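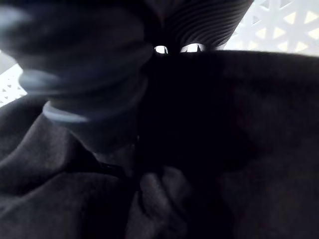 深色织物自动分拣工位的日常操作要点

适用范围：洗衣房、布草间、制服回收间里已经装了夹爪取料工位的班组。内容来自Skarudham洗衣车间一线的使用记录，由Tyson Grewal整理，更新于2025年10月22日。文中的Oria指车间现用的分拣控制软件，Wovotum指上料段的取料单元，Sawatzky指后段的折叠机。其他型号请对照各自手册，参数不能直接照搬。

一、上料前的准备

1. 深色、浅色分批上料。黑色和深灰色抓绒、磨毛棉类织物反光弱，褶皱之间几乎没有灰度差，视觉识别容易把两件叠在一起的衣物当成一件。混批时误取率高，后段停机也多。
2. 深色批次一律使用白色镂空底板或白色网格筐。背景与织物的对比拉开后，边缘轮廓才稳定。底板发黄、积灰时先擦净再上料，擦拭用中性清洁剂，不用含氯漂水。
3. 料堆高度不超过筐沿。堆得过高，夹爪下探时先碰到侧面，布料会被推走。
4. 上料人员把衣物抖开一次再放入，不要整团倒入。袖子、裤腿绞在一起的先拆开。这一步过去在人工分拣台上完成，现在移到了上料口，工作量没有消失，排班时应计入。
5. 拉链拉合，魔术贴对贴。硬钩面朝外时会粘住抓绒，提起时带出第二件。
6. 口袋检查仍由人工完成。笔、打火机、工牌、螺丝放入异物盒。取料单元不检测口袋内容。

二、夹取点的选择

1. 厚织物夹隆起的褶，不夹平面。两侧夹指向中间合拢时，褶顶被收进夹指之间，形成一个紧的聚拢点，提起后不易滑脱。
2. 薄织物可以夹边，但要避开车缝处。缝份厚度突变，夹指两侧受力不均，提升过程中会转动。
3. 合拢后夹指与布面之间如果还能透光，说明局部没有贴合。小的缝隙一般不影响提升，缝隙连成一条时应重新下探。调试画面里透光处是亮点，深色布上很容易辨认。
4. 绒面朝外的衣物，夹持力从低档开始试。力过大时绒毛倒伏，会留下压痕，客户通常按污渍投诉。
5. 同一件连续夹取3次失败，Oria转入人工提示。不要为了减少提示而调高次数上限。多次夹取只会把布料越揉越紧，后面更难取。

三、柔性夹指的维护

1. 波纹状的夹指容易在沟槽里积绒。每班结束用软毛刷顺着沟槽方向刷一遍，再用微湿的无纺布擦。不用压缩空气直吹，绒毛会被吹进根部的接缝。
2. 目视检查每一圈环节，看有无发白、细裂纹和局部鼓胀。发现任何一项即更换，不补胶。
3. 夹指累计动作2,000次后拆下做一次弯曲检查，左右两指成对更换。只换一侧时，两侧刚度不同，夹取点会偏向旧的一侧。
4. 备件避光存放，不叠压。压扁的夹指装上后回弹慢，节拍会受影响。
5. 腕部摄像头镜片每班擦一次，用干的镜头布。洗衣房湿度大，早班开机后先等镜片与室温一致再做校准。
6. 夹指离镜头近，在画面里发虚属于正常现象，不需要为此重新调焦。焦点应落在夹指尖端下方的布面上。

四、照明

1. 深色批次加侧光，从低角度打入，褶皱的受光面和阴影面才能分开。仅有顶光时，夹取点附近是一片全黑，软件给出的深度值不可靠。
2. 侧光角度用定位销固定，并在支架上画线。清洁人员移动支架后，按线复位。
3. 黑色布料上偶尔会出现偏红、偏棕的色调，多见于洗过多次的制服，也可能是光源造成的。判色之前先用灰卡核对白平衡，不要直接按褪色件处理。
4. 浅灰与黑色放在同一筐时，曝光以黑色为准。浅灰略微过曝不影响取料，黑色欠曝则取不到。

五、岗位上的变化

1. 原分拣台每班四人，现为上料一人、巡检一人、异常处理一人，另一人调到Sawatzky折叠机后的质检台。总人数没有减少，弯腰和抓举的次数减少了，站立看屏的时间变长。
2. 巡检岗建议两小时轮换一次。盯屏的疲劳和搬运的疲劳不同，当事人往往察觉得晚，漏看报警多出现在班次后段。
3. 异常处理岗需要熟悉布料。控制软件只报“夹取失败”，不说明原因。滑脱、粘连、缠绕、夹到缝份，四种情况的处理方法各不相同，老分拣工用手一摸就能判断，新员工要跟班学。车间的做法是让原来的分拣工先上这个岗，满一个月后带新人。
4. 节拍由设备决定，休息也要写进设备计划。Skarudham从3月起在每班中段设20分钟停机，清洁与休息分开安排，清洁不占用休息时间。
5. 计件工资不适用于巡检和异常处理。这两个岗位在设备运行良好时看起来没有产出，按件计酬会促使员工推迟报修。
6. 摄像头的安装角度只覆盖料筐和夹爪。如需移动，先告知当班人员，并在交接本上写明原因和时间。
7. 报警音量过大时，员工会把喇叭贴住。车间改成灯光加短音，贴胶带的情况就没有了。

六、常见故障与处理

现象：提起后中途掉落。
处理：检查沟槽积绒，其次检查夹持力档位。含水偏多的厚绒件重量大，退回烘干，不要加力硬提。

现象：一次提起两件。
处理：多为魔术贴或静电。静电问题在烘干后立即上料时最明显，放置片刻再上，或提高工位湿度。

现象：夹爪下探后停住，不合拢。
处理：看底板是否移位。网格底板没有卡到位时一侧翘起，下探高度会被判为异常。按下暂停，戴手套复位，确认后从控制屏恢复，不要用手推夹爪。

现象：深色件反复识别为空筐。
处理：先查侧光是否点亮，再查曝光参数是否被浅色批次覆盖。Oria按批次保存参数，换批时须手动确认。

现象：夹取点总是偏向一侧。
处理：比较左右夹指的回弹。新旧混装的，成对换新。夹指正常时重新做手眼标定。

现象：绒面出现环状压痕。
处理：降低一档夹持力，并缩短提升后的悬停时间。已有压痕的用蒸汽熨斗悬空喷汽，再用软刷逆毛刷起，熨斗底板不接触绒面。

七、人工介入的安全要求

1. 伸手入筐前必须按下暂停并看到状态灯变色。柔性夹指夹力不大，但机械臂的移动速度不低。
2. 长发束起，挂绳式工牌取下，袖口收紧。
3. 掉在围栏内的衣物攒到停机时再捡，影响走道或传感器的除外。
4. 同一时间只允许一人在围栏内，钥匙随身带走，不留在锁上。
5. 夜班单人值守时不做夹指更换，留给早班。

八、记录

交接本每班填写以下内容：批次颜色、底板编号、夹持力档位、人工介入次数与原因、更换的备件。人工介入的原因写具体，例如“抓绒外套，帽绳缠住下一件”，不要只写“缠绕”。参数表共64格，未用到的格子画斜线，不留空。

帽绳、腰绳较多的批次，上料口备一把小夹子，把绳头夹在衣身上再放入筐中。夹子用塑料件，数量在交接时核对，出料端回收。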